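회사 소개

스티른스카는 그릇을 골라서 파는 회사입니다. 직접 굽지는 않습니다. 초창기에 한 번 구워 본 적이 있는데, 그때 나온 것들은 지금 사무실에서 클립과 고무줄을 담는 데 쓰이고 있습니다. 클립은 불평을 하지 않으니까요.

시작은 이사였습니다. 창업자 두 사람이 각자의 살림을 한집에 합치면서 찬장 문이 닫히지 않게 되었고, 어느 쪽 그릇을 버릴 것인가를 두고 꽤 긴 협상이 있었습니다. 꺼내 보니 국그릇만 34개였습니다. 그런데 정작 저녁마다 싱크대에 올라오는 것은 늘 같은 그릇 두세 개였습니다. 넓고, 얕고, 무늬가 없고, 언제 샀는지 둘 다 기억하지 못하는 그릇이었습니다. 결혼 선물로 받은 금테 접시 세트는 그 협상에서 한 번도 언급되지 않았습니다. 지금도 상자 안에 잘 있습니다.

그 뒤로 저희는 사람들이 매일 집는 그릇에 대해서만 생각하기로 했습니다. 사업 계획서라고 부르기에는 한 줄이 조금 넘는 분량이었지만, 은행 담당자분은 끝까지 읽어 주셨습니다.

무엇을 파는가

현재 판매하는 제품군은 네 가지입니다.

플리메로: 넓고 얕은 그릇입니다. 카레, 비빔국수, 샐러드, 그리고 귀찮은 날의 모든 것을 담습니다. 매출의 대부분이 여기서 나옵니다. 색은 회색과 흰색이 있고, 노란색도 한 철 나왔는데 그 이야기는 다음 기회에 하겠습니다.

키누넨: 깊은 그릇입니다. 국물이 있는 음식용으로 내놓았으나, 고객 후기를 읽어 보면 절반은 시리얼 이야기입니다. 저희는 고객의 뜻을 존중합니다.

푸루세티: 작은 종지와 앞접시입니다. 6개 묶음으로만 팝니다. 낱개로 팔아 달라는 요청을 꾸준히 받고 있고, 꾸준히 회의 안건에 올리고 있으며, 회의는 꾸준히 점심시간에 밀려 끝납니다.

스티른스카 기본형: 위의 셋 중 어디에도 들어가지 않는 것들입니다. 컵이 있고, 뚜껑이 있고, 한때 달걀 받침도 있었습니다. 달걀 받침을 찾으시는 분은 메일을 주십시오. 창고에 아주 많습니다.

이름에 대하여

북유럽 회사냐는 질문을 자주 받습니다. 아닙니다. 이름을 정하던 무렵 식탁 위에 북쪽 나라 여행 책자가 펼쳐져 있었고, 글자 몇 개를 이리저리 붙여 보다가 아무도 상표로 등록하지 않은 조합을 발견한 것뿐입니다. 키누넨과 푸루세티도 사정은 비슷합니다. 무슨 뜻이냐고 물으시면 저희는 잠시 먼 산을 봅니다.

그릇을 고르는 방식

새 그릇이 들어오면 먼저 식탁에 늘어놓습니다. 크기 순서로 한 줄로 세워 놓고 며칠을 그냥 둡니다. 거창한 시험처럼 들리지만, 하는 일은 지나다니면서 어느 것에 손이 가는지 보는 정도입니다. 귤을 담는 사람이 있고 열쇠를 던져 넣는 사람이 있습니다. 며칠이 지나도 비어 있는 그릇은 대체로 팔리지도 않더군요.

다음은 겹쳐 보는 차례입니다. 같은 그릇을 7개까지 쌓아서 찬장에 넣었다가 맨 아래 것을 꺼내 봅니다. 이때 욕이 나오면 탈락입니다. 기준이 주관적이라는 지적이 있어서 평소에 욕을 잘 하지 않는 직원에게 맡기고 있는데, 요즘은 그 직원의 말투가 조금 달라졌다는 이야기가 들립니다.

마지막은 설거지입니다. 테두리가 둥근 그릇은 수세미가 잘 돌아가고, 굽이 깊은 그릇은 식기세척기에서 물을 한 숟갈씩 품고 나옵니다. 그 물은 반드시 양말 위로 떨어집니다. 키누넨의 굽을 세 번이나 고친 이유가 그것이고, 아직 완전히 해결했다고는 말씀드리지 못하겠습니다. 세척기에서 꺼내실 때 살짝 기울여 주시기 바랍니다.

흰 상판과 회색 그릇

매장에 오신 분들은 진열대가 왜 이렇게 심심하냐고 물으십니다. 처음에는 결이 멋진 나무 테이블을 썼습니다. 그랬더니 손님들이 테이블 가격을 물었습니다. 그릇을 들어 옆으로 치우고 상판을 쓰다듬는 분도 계셨습니다. 흰 상판으로 바꾼 뒤로 테이블 가격을 묻는 분은 없습니다. 그릇 가격을 묻는 분이 그만큼 늘었느냐 하면, 조금 늘었습니다.

회색도 비슷한 고민 끝에 정한 색입니다. 김치찌개 앞에서도 미역국 앞에서도 표정이 변하지 않는 색을 찾다 보니 회색이 남았습니다. 광택은 뺐습니다. 반짝이는 그릇은 조명 아래에서 천장 형광등까지 같이 보여 주는데, 저희 집 천장은 보여 드릴 만한 것이 못 됩니다. 무광 표면에는 숟가락 자국이 남을 수 있습니다. 베이킹소다를 묻혀 문지르면 웬만큼 지워집니다. 웬만큼만요.

깨진 그릇에 대하여

작년에 저희가 보낸 그릇은 거의 3000개입니다. 모두 무사히 도착했다면 이 항목을 쓰지 않았을 것입니다. 깨져서 도착한 그릇은 사진 한 장만 보내 주시면 다시 보내 드립니다. 조각을 돌려보내실 필요는 없습니다. 간혹 조각을 정성껏 신문지에 싸서 보내 주시는 분이 계신데, 그 포장이 저희 것보다 나았던 적이 있어서 지금은 그 방식을 따라 하고 있습니다. 그릇 사이마다 종이를 두 번 접어 끼우고, 상자를 흔들었을 때 소리가 나면 처음부터 다시 쌉니다.

쓰시다가 깨뜨린 그릇은 보상해 드리지 않습니다. 대신 짝이 맞는 그릇을 한 개씩 주문하실 수 있도록 단종 후에도 얼마간 재고를 남겨 둡니다. (푸루세티는 예외입니다. 위의 회의 관련 문장을 참고해 주십시오.)

매장과 문의

매장은 오전 11시에 열고, 점심시간에는 잠깐 닫습니다. 직원들이 판매용과 똑같은 그릇에 밥을 먹고 있으니 창밖에서 보시고 크기를 가늠하셔도 됩니다. 비 오는 날은 한산합니다. 2월은 비가 오지 않아도 한산합니다.

식당이나 카페에서 여러 개를 쓰실 경우에는 견본을 먼저 빌려 드립니다. 실제로 내실 음식을 담아 보고 결정하시면 됩니다. 빌려 가신 뒤 연락이 뜸해지는 그릇도 있는데, 어디선가 열심히 일하고 있으리라 믿습니다.

문의는 메일이 가장 빠릅니다. 전화도 받습니다만, 대개 두 손에 그릇을 들고 있어서 벨이 오래 울립니다. 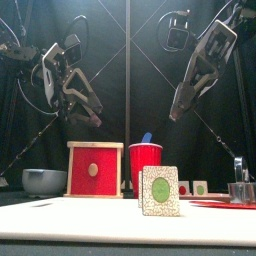
메일에는 쓰시는 찬장의 안쪽 높이를 함께 적어 주십시오. 몇 개까지 쌓이는지 계산해서 답장에 넣어 드립니다.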